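Three generals in 59 months, and we still get the job filled like a surprise party

I grew up in Gorkivport, two streets from the naval barracks, so military appointments were dinner table talk at our place. My dad could tell you who was up for what before the papers could. These days I mostly read about it on my phone like everyone else, and I've gotten grumpy about how it's done.

Take the defense chief's job. The last handover was in April, and we found out who got it the night before the ceremony. The night before! The outgoing man had been packing for weeks, the rumor sites had run through every name with a star on it, and the ministry said nothing at all.

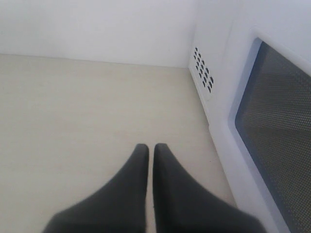 I don't want a popularity contest for generals – please, no. But would it kill us to have a short hearing? Let the nominee sit in front of parliament for an afternoon and take questions about the budget, or the border posts up at Nelevdale, where 770 soldiers are still sleeping in huts meant for one winter.

People tell me that would drag the army into politics. Come on, it's in there already! When a prime minister picks a chief behind a closed door, every officer below him spends the year guessing whose side he's supposed to be on.

So publish the shortlist a month ahead and hold the hearing. I'd watch it, and I bet half of Gorkivport would too.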